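Hemstead Education Fund Board
Regular meeting, Tue 9 December
Hemstead Town Hall, lower meeting room

Call to order
The chair called the meeting to order at 6:05 p.m. A quorum was present. One member joined by phone and left after the vote on transportation. Two representatives of the school district and one from the Skimov Library attended.

Approval of agenda and prior minutes
The agenda was approved with one change. The library request was moved ahead of the district requests so that its representative could leave early. Minutes of the previous meeting were approved with a correction to the spelling of Grutodero Road.

Public comment
A parent from the Surdu neighborhood asked whether the fund could pay for a crossing guard at the elementary school. The chair replied that crossing guards are paid by the town and that the fund's bylaws limit grants to instruction, equipment and student transportation. The clerk will forward the comment to the town manager.

A second resident asked that meeting packets be posted sooner. Packets now go up the day before. The clerk said two days is possible if applicants meet the filing deadline.

Financial report
The fund receives a fixed share of the town sales tax. Receipts for the quarter were 5 percent below the budget estimate. The clerk attributed most of the difference to the closure of Grutodero Road during paving, when several stores on that side of town had short hours. No change to the grant budget was proposed. The board accepted the report.

Library request
The Skimov Library asked for $17,000 to keep its homework room open on weekday evenings through June. The money would pay for one part-time tutor and a second evening staff person. A member asked for attendance figures. The representative said almost 80 students had signed up since school started, mostly from the middle school. Another member asked if the district could provide the tutor. The district said its tutors are already assigned through the end of the year.
Motion to approve the full amount. Seconded. Passed, with one abstention.

District request: transportation
The district asked for $35,000 to restore the late bus to Surdu, which was dropped two years ago. The bus would run three afternoons a week. Members discussed whether the fund should pay for a service that used to be in the district's own budget. One member said she would support it for one year only. The district agreed to report on ridership before asking again.
Motion to approve for one year, with a ridership report due in June. Seconded. Passed 4 to 2.

District request: high school technology courses
The district presented a draft request for the high school's engineering and computer courses. It covers software licenses, replacement computers and a teacher stipend for summer training. No dollar amount was given, as the district is still waiting on price quotes.

Members asked how many class sections would use the software and whether the licenses renew every year. The district said they do renew - the first year would come from the fund and later years from the general budget. The board asked for that commitment in writing. A member also asked that the request show the stipend on its own line.
No action taken. The item will return at the next meeting. 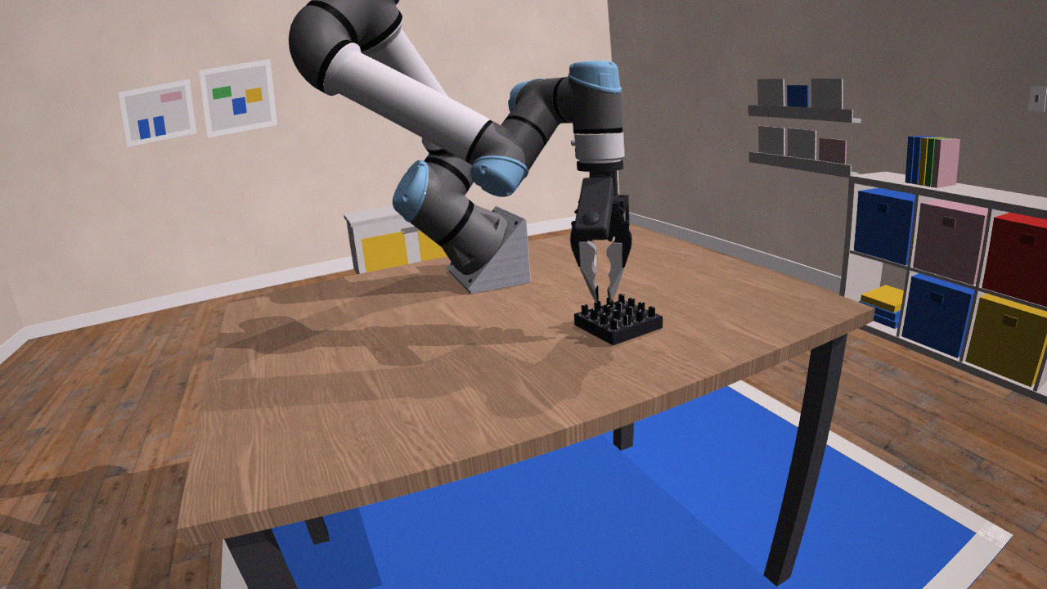 Application form changes
The clerk handed out a revised application form. Applicants will now list any other grants they have applied for and the status of each. The section on past awards was shortened. The board approved the form with one edit to the signature page.

Old business
The audit letter has not been received. The clerk will call the auditor again this week.

Next meeting
The board will meet next month at the same time, in the Hemstead Middle School library - the town hall room is booked. Applications are due to the clerk one week before.

Adjournment
The meeting was adjourned at 7:50 p.m.

Minutes submitted by the clerk to the board.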